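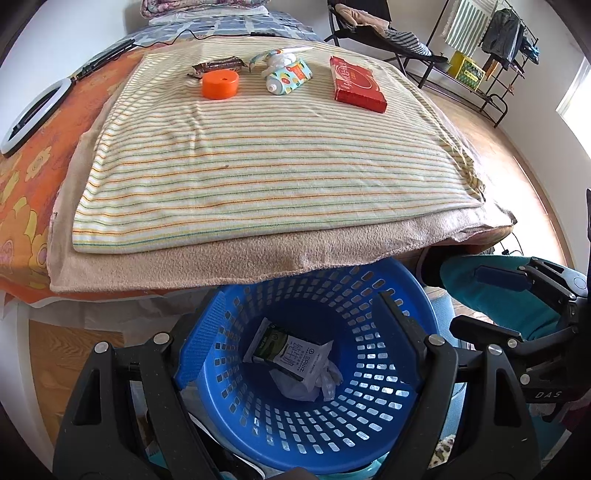
Mumance Open Day

Print this article | E-mail this article

The Mumance Open Day was a public demonstration of household tidying with hand-held grippers, held on Mon 24 July by the firm Kamirex. It was promoted as a look at "home robots learning to clean up," a phrase that caused most of the later argument, as the grippers on show were carried and worked by people. No robot did any tidying by itself during the visiting hours.

Background

Kamirex started the Mumance project to collect recordings of ordinary chores. A person picks up and puts down household items with a gripper fitted with a camera, and the recordings are later used to train a robot arm. The firm had earlier shown short clips online. The open day was its first event where outsiders could stand next to the bed and watch. Tickets were free, and 200 were given out.

Setting

The sessions took place in a furnished bedroom, with bedding, a clothes rack, a folding chair and a ring light. Small items were laid out on a towel or striped cloth on the bed: wrappers, plastic bags, a tube, a medicine box. In one part of the program a laundry basket stood by the bed, with a milk carton and a crumpled bag at the bottom of it.

Kamirex described the room as "a real home on a real day." Critics pointed out that few people keep a milk carton in a laundry basket, and that a small number of things laid out on a cloth is a good deal easier than a messy bed. The firm's printed handout gave no account of how the items had been chosen. 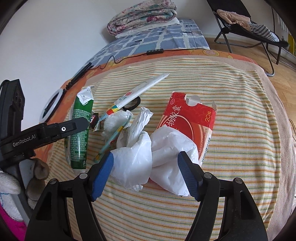

Soft plastic was the hardest part of the program by the firm's own account. A bag changes shape when it is squeezed, and a flat wrapper gives the fingers very little to hold. The handout said that such items were included on purpose and made up 22 of the tasks planned for the day. It did not say how many of them were finished, and a request for the figure at the closing talk was met with a promise to publish it in August.

Claims and doubts

The handout stated that 1658 recordings had been made before the open day. The number was widely repeated, but its meaning is unclear. Kamirex did not explain whether a recording covered a full chore or a single grasp, or whether failed tries were counted.

A newsletter published by Killex, a maker of rival equipment, called the event "a demonstration of people with tongs." Killex had its own product to sell, and its remark that a trained operator can hide the faults of a poor gripper would apply as well to its own demonstrations. The consumer group Devadiga was milder. Its report accepted that collecting examples by hand is a normal way to work, but objected to the advertising and said visitors with no technical background left with the wrong idea of what they had watched.

The question of how well a robot would do with the same items was not tested. A video of an arm folding a cloth was played on a screen in the hallway. It ran for 11 seconds, and visitors were not told whether it had been sped up.

Aftermath

Kamirex later changed the wording on its web page from "home robots" to "tools for teaching home robots." The promised figures on soft plastic had not appeared by the end of August. A second open day was mentioned in the closing talk, with no date or place given.

Filed under: Robotics > Public events > Home and household

Related articles
Hand-held gripper
Kamirex
Killex newsletter
Robot demonstrations, criticism of
Teaching by example (robotics)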